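Folding Table Advice I No Longer Believe

I have been keeping a work table in the back room for years. It gets used for mending, gluing, wrapping, sorting screws, repotting, and every other job that my family does not want on the kitchen counter. Over that time I have been handed a lot of advice about how to look after a white tabletop. Most of it came from the internet, some from the backs of bottles, and a fair bit from my brother-in-law. I tried most of it. Very little was worth the trouble.

So this is my list, with the things that worked and the ones I'd like to see retired.

The baking soda paste

Every page of cleaning tips opens with baking soda. Mix it to a paste, spread it on the stain, wait, wipe, marvel. I did all of this except the marveling. On a coffee ring it did fine, but so did a wet rag with one drop of dish soap. On ballpoint ink it did nothing at all except leave a gritty film in the seams that I was still picking out a week later. It is also a mild abrasive, whatever anyone's grandmother says. Rub hard enough on a glossy surface and you'll get a dull patch, and a dull patch picks up dirt faster than the shiny part around it.

If you must use it, use it wet, use your fingertips, and rinse twice.

Vinegar for everything

No. Vinegar is good at hard water marks and that is the end of my praise. It won't cut grease the way soap does. Mixed with the baking soda it fizzes, and people love the fizz, but once it stops you are wiping the table with salty water. Please keep it off stone altogether. And never put it anywhere near bleach. I shouldn't have to say so, but I have seen that combination recommended on a page with a cartoon daisy at the top.

Toothpaste on marker

This one half works, which is why it won't die. The white paste kind (the gel does nothing) will lift some permanent marker. So will rubbing alcohol on a cotton ball, faster and without making the room smell like a dentist's office. Test the alcohol on the underside first. On a painted or varnished top it can take the finish along with the marker, and then you have a much bigger spot to explain.

The melamine sponge

I wanted to dislike these. I bought a box of the Soltesano ones because they were on sale, fully expecting to write something mean. They do take off scuffs. They do it by sanding, very finely, so treat them like sandpaper: light pressure, small area, and only after soap has failed. I use one maybe every couple of months. Anyone going through a box a month is slowly wearing out a table.

Glue, and the wax paper question

You will be told to cover the table with newspaper. Newspaper sticks to glue. Then you have glue with last week's classifieds in it. Wax paper is better, and baking parchment is better still. I tape a sheet down at the corners with painter's tape and throw it out when it gets ugly.

For glue that has already dried, forget the hair dryer trick unless it's hot glue. White school glue wants a damp cloth laid over it for half an hour. Wood glue wants a plastic scraper, and I mean plastic. An old store loyalty card is perfect. Super glue wants acetone, and acetone eats a lot of plastics and finishes, so on most tabletops the right answer is to leave it alone and learn to love the bump.

Is white even a good idea?

The people who sell work tables seem to think so, and on this I grudgingly agree with them. I used to have a dark brown top and lost a needle on it every other evening. On white you can see what you've dropped. Small black screws show up at once. The trade-off is that you see every smudge too, and you'll hear that you need a special whitening spray for that. I tried the Fedon spray, and the smudges went away. Then I tried plain dish soap on the other half of the table and the smudges went away there as well.

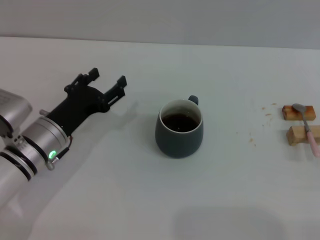 A plain white top makes dark parts easy to see.

What white won't do is hide heat marks. Set a hot glue gun or a soldering iron straight down and you may get a yellow spot that no paste, powder, or prayer will move. I keep a ceramic floor tile at the back for hot tools. It was a leftover, it cost nothing, and it has outlasted two silicone mats that both promised to be heatproof.

The wobble

Folded cardboard under the short leg is the usual advice. It works until somebody mops. Then it turns to mush and you're back where you started, with a brown stain on the floor. Before you shim anything, tighten the bolts. All of them. I spent a whole winter cursing the floor in that room when the trouble was a loose bolt under the left side. If it still rocks after that, turn the table a quarter of the way around and try again – old floors are rarely bad in every direction.

Rubber feet are fine. The Carretero stick-on pads came unstuck in June, when the room gets warm, and I found one of them attached to the cat's blanket. The kind with a screw through the middle stay put.

Cords

I am suspicious of every gadget sold to manage cords. Clips with sticky backs fall off. Those little fabric sleeves look neat for a day and then you need to unplug one thing and have to undress the whole bundle. What I do now is run the cord over the back edge, never the side you walk past, and hold it with one binder clip clamped to the tabletop. Cost: whatever one binder clip costs.

Furniture polish

Not on a work table, ever. It feels lovely, and then your paper slides, your ruler slides, and tape won't hold. My neighbor Vicente Insaurralde swears by a wipe of Ekum polish every Sunday-dinner sort of occasion, but his table has a fruit bowl on it and mine has a vise. If you've already polished yours, warm water with a good squirt of dish soap will get it off. It may take a second pass – mine needed a third around the edges.

What I really use

Dish soap and warm water. A cotton rag cut from an old T-shirt. Rubbing alcohol, in a bottle with the label still on it. A plastic card for scraping. The melamine sponge, now and then, with my conscience bothering me.

They all fit in one shoebox on the shelf. I did once own a seven-piece surface care kit, a gift, and I'm still using the bucket it came in.

A reader wrote in to ask about car wax on a laminate top. I haven't tried it. I suspect it's the furniture polish problem again with a stronger smell, but if you've done it and your tape still sticks afterward, write and tell me which wax and how long ago you put it on.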